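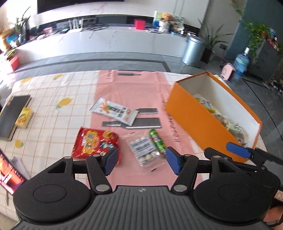 Photo: G. Toledo, packing trials, Holtwood

Notebook entry, September
Gisela Toledo, Process Support

The purpose of this entry is to record how the packing work at Holtwood has changed since the Durik line was started, and what the staff on that line now spend their time doing. It is intended for the Drallosholm team, who are to receive the same equipment next.

Before the line was started, each packer filled mixed snack boxes by hand from open bins. The work was repetitive, but the packers set their own pace and rotated between stations when they wished. The line now fills the standard boxes. The packers handle the mixed orders, the returns and every item the line rejects, and they prepare the grasping demonstrations from which the next version of the software is trained.

The demonstration work uses ordinary goods on an ordinary table. Glossy snack bags, clear packets of small pieces and slim cylindrical packages are set out next to an open box, on patterned cloth as well as plain. The clear packets remain the most difficult. The red bags are easier to find but reflect the ceiling lights, and on the line they are still dropped more often than the plain cartons.

Sessions are limited to 30 minutes, followed by a change of task. This limit was requested by the packers after the first week, when two of them reported sore wrists. The tool is not heavy, but it must be held open and steady, and the strain is different from that of packing. Strachan has been asked whether a lighter grip can be supplied. No reply at the time of writing.

Output for the latest full shift was 405 boxes, with 50 sent back to the manual bench. The manual bench was planned for one person. It requires 2, and the staffing plan should be corrected before Drallosholm copies it.

Comments from the packers, recorded with their agreement:

The line is quieter than expected, and conversation at the benches is possible again. The new work calls for more attention. Several packers find it more interesting; one would prefer to return to the bins and has asked that this be noted. Rejected items arrive in bursts, so the bench is idle and then overloaded. There is also concern about pay grades. Staff who record demonstrations are in effect teaching the system, and their job descriptions still say "packer." I have raised this with personnel in writing -- it should be settled before more people are assigned.

Open points:

Buffer tray for rejects, to even out the bursts. Drawing requested.
Wrist strain log to be kept at the bench, not in the office.
Repeat the clear packet trials with the blinds closed.
Revised job descriptions, awaiting a reply from personnel.

The afternoon session ended early so that the tables could be cleared for the evening shift. Clear packets to be continued at the next session.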